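Who has right of way in a doorway, and what should the rule actually say?

Posted in Rules and Good Practice by Kirnska

Our site rules for mobile manipulators run to 133 clauses, 2 of which mention doors. One says "doors shall be opened safely." The other says see the first one. I've been asked to write something a test could fail. We run everything in simulation first, so I'm after pass/fail wording for the sim stage. What do other people use?
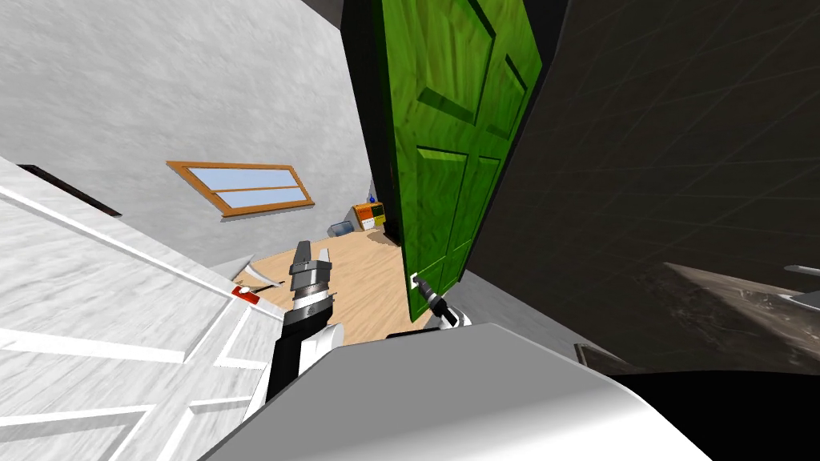

Door task, gripper at the lever of the green door.

3 replies

Reltard
Just set a force limit and move on. Ours has been fine since September.

Stallodon
A force limit is a good start and a poor finish. Ours reads, more or less:

One arm works the handle. The other stays clear of both doors and carries nothing.
The base stays put until the opening is wider than the robot plus margin. Measure it at the narrowest point, and count the lever as part of the door. Levers stick out. Elbows find them.
Anything on the floor past the threshold gets logged before the base rolls.
If the handle slips, back off and start over. No second shove.

Run it 201 times with the door starting at different angles. If you only test from fully closed, you'll get a robot that is superb at fully closed doors.

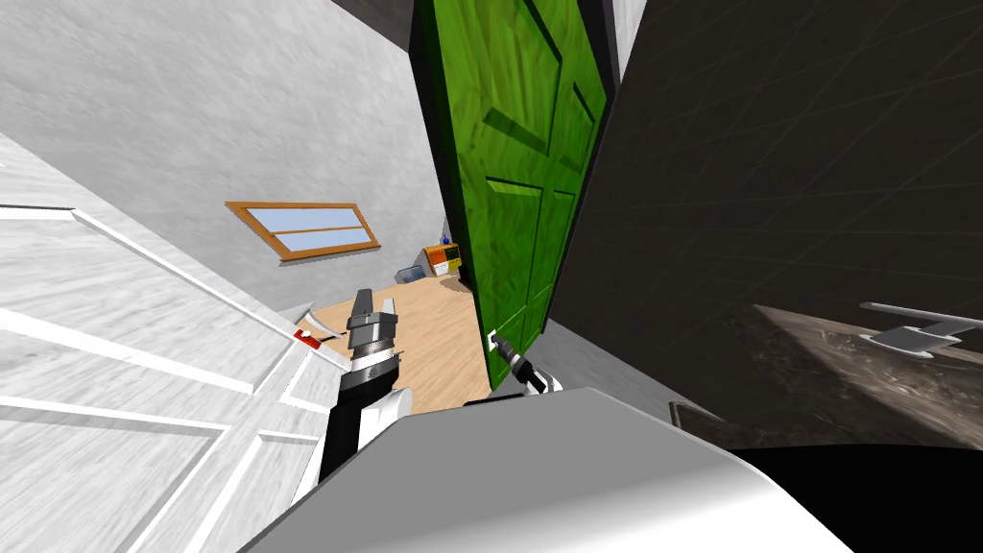
Kaufmann
Moderator, Rules and Good Practice

Second the narrowest-point rule. With two doors near each other, as in this setup, say which one you're measuring from. I once reviewed a procedure that said "the door" all the way through and had passed every audit, presumably by people who were picturing different doors.

Also put the stop condition ahead of the steps. Folks quit reading around clause four.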